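**New play kitchen range from Tillent goes into 26 nurseries this October**

Tillent, the play equipment supplier, is launching a play kitchen range for nurseries, childminders and reception classes. It is called Skudeo and goes on sale in October, with 26 nurseries taking the first sets.

The range is built on a simple idea: young children like to cook with the things they see adults using. Skudeo sets pair toy vegetables with proper metal pans, so that a child can fill a pan, stir it, tip it out and start again. There are two sizes. The smaller set is meant for home use and childminders, and the larger one for a nursery room where several children play at once.

Staff at the Fiseck nursery group tried the sets over seven weeks before the launch. They told Tillent that the vegetables were used well beyond the play kitchen - for sorting by colour, for shop games and for talking about what was on the lunch menu that day. Their main request was for vegetables with clear shapes and strong colours, and the final range follows that advice.
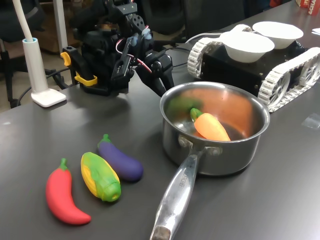
What age is the range for?

Skudeo is meant for children aged three and over, playing with an adult nearby.

The sets were developed with Babaei, a design studio that has worked with Tillent on two earlier products. Babaei also wrote the activity cards that come in each box. The cards are short, with one game on each side, and cover naming vegetables, taking turns and making a pretend soup for the whole table. They can be wiped clean.

Single vegetables and pans can be ordered separately, as these are the parts most likely to go missing over a school year. Orders from nurseries and schools will be sent out first, and sales to families will open on the Tuesday after the launch.

Nurseries that would like to see a set before ordering can ask Tillent for a loan box, which may be kept for two weeks. Return postage is paid by Tillent.

**Ends**

Press enquiries: Tillent press office. Product pictures and a full list of parts are available on request.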